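Hand-Held Gripper Recording: Status for June
Sollska bathroom task set, collection notes 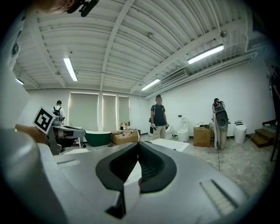 Recording for the bathroom task set has reached 1,766 accepted episodes against a target of 3,000. An episode is one complete attempt at one task, from the start tone to the stop tone, with both grippers logging. Attempts with a dropped object are kept if the operator recovers and finishes. They carry a separate tag and are left out of the first training run.

The task list now has 20 entries. Most are short: lift a toilet lid, lower it, move a bottle from a box to the rim of the tub, pick up a tray from the floor. Two longer tasks, wiping the rim and sorting items between boxes, take up most of the review time. Lolico has asked for the wiping task to be split at the point where the cloth changes hands, and the split applies to new episodes only. Older wiping episodes will be cut by script and checked by eye.

Position tracking remains the main cause of rejection. White walls and glossy white fixtures give the tracker few features to hold on to, and the estimate drifts when the operator bends over the tub and the view fills with one plain surface. Operators should begin each episode standing upright with the marker board in view, hold still for two seconds, then approach. Episodes with a jump in the wrist path are rejected automatically. The threshold was loosened in May and has been put back to its earlier value.

Gripper opening is calibrated at the start of each session and again after any change of finger pads. Close fully, open fully, repeat three times. A session without a calibration clip can't be used, and 270 episodes are on hold for this reason. Gaillard is testing whether the opening can be recovered from the video alone. Please don't delete the raw files.

Floor positions of boxes should change between blocks. Reviewers found long runs with the same layout, and a policy trained on those reached for the old position when the box was moved. Shift at least one object by an arm's length every ten episodes and enter the change in the session log.

Prostetti will run the next policy check when the current batch clears review. Uploads for that batch close at 6 p.m. on the last day of the month.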